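Step 3: recording the handle grabs

Okay, now the fun part! Set the jaws low on the handle, close slowly, and hit record before you lift (I forgot that for my first 40 takes).
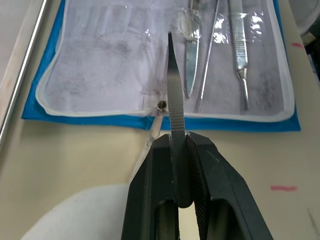 Larasati Govindasamy wrote in to ask whether botched grabs should be deleted. Keep them, I'd say, just label them as misses.

Thin probes need more patience. Come straight down and change the starting angle a little every take, or the model only learns one pose.
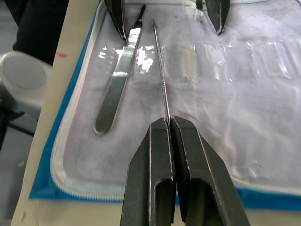
Then save, reset the case and go again until you hit 300 takes.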